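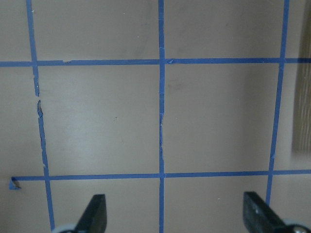 Prallellow's community workshop is open again, and the games and crafts room has a whole new program to go with it! Sign-up started on 16/09/2025 and 59 people had put their names down by closing time, which is a terrific number for a room that seats 13 at once. The first thing most of them will meet is the sorting grid, a set of squares laid out in blue painter's tape on a plain beige surface, three strips one way and two the other. It has the look of something that gets used. One of the long strips is torn and ragged partway along, another is creased, and a third runs off at quite a slant. Fresh tape is on the shopping list.

The grid belongs to the Catell sessions, where beginners learn to sort small parts and lay out a project before they start gluing or stitching. Each square gets one kind of piece - buttons in one, beads in the next - and you work across from there. It sounds simple and it is, and people get really absorbed in it. Sessions last 2 hours and children are welcome with an adult.

There is plenty more on offer through September. The Hayat quilting circle is back with a big lap quilt made from 228 patches, many of them cut from donated shirts, and they would love extra hands for the border. The model builders from Stustgate are bringing their harbor layout over as well, and they have promised to let visitors paint a boat or two.

Everything is free, tools included. Bring an apron if you plan to paint, and bring your own scissors if you're left-handed, as the workshop is still short of those. Places for the sorting sessions can be booked at the front desk.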